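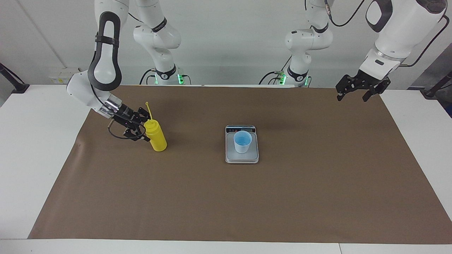

Condiments in shared kitchens: proposed changes to the Clanard Residents' Guidelines

Posted in: Building Matters > Kitchens and Common Areas

TBakalis_Secretary
Residents are advised that section 2 of the kitchen guidelines is under review. The present wording permits sauces, oils and dressings to be left on the common benches of both kitchens. It is proposed that all opened condiments be labelled with a unit number and the month of opening, and that anything unlabelled be discarded at the end of each month, commencing in April. Squeeze bottles refilled from bulk containers would be treated in the same manner as shop-bought bottles. Comments are invited in this thread.
Theano Bakalis, Secretary

unit_40
I support labelling. I do not support the disposal provision in its present form. Several of us work away for weeks at a time, and a bottle of mustard does not become unsafe in that period. I would ask that a notice be placed on the item first and that a further fortnight be allowed.

P. Kokkinos
I must respectfully disagree with the previous contributor. The refrigerator in the Verora kitchen was cleared last winter and the exercise took most of a Saturday's worth of labour spread over several evenings. A fortnight's grace was offered on that occasion and no items were claimed. The rule should be simple enough to fit on the refrigerator door.

lambrakis_wing
Could the Secretary clarify whether the rule extends to vinegar, soy sauce and honey? These keep well in the cupboard and I can see no case for discarding them monthly. Mayonnaise and garlic sauce are a different matter.

TBakalis_Secretary
The draft makes no distinction between products. I am prepared to add a schedule of exempt items, provided that it is short. Labelling would still apply to everything on it.

gruvico
With respect to refilled bottles, the label should also state the contents. I have twice dressed a salad with what proved to be dishwashing liquid. The colour of the bottle is no guide whatsoever.

unit_40
Agreed on that point. May I add that refilled bottles ought to be washed and dried completely before refilling, nozzle included? Topping up over old sauce defeats the purpose of a date.

P. Kokkinos
I have no objection to either addition. My position on the fortnight is unchanged – a notice is simply another piece of paper to be ignored.

lambrakis_wing
A compromise, perhaps: residents who expect to be away may write "away" and a return month on the label.

unit_40
That would satisfy me.

P. Kokkinos
It would not satisfy me, but I shall not oppose it.

TBakalis_Secretary
Noted. A revised draft will be posted in this thread. Labels and a marker will be kept in the top drawer beside the sink in each kitchen. Please return the marker.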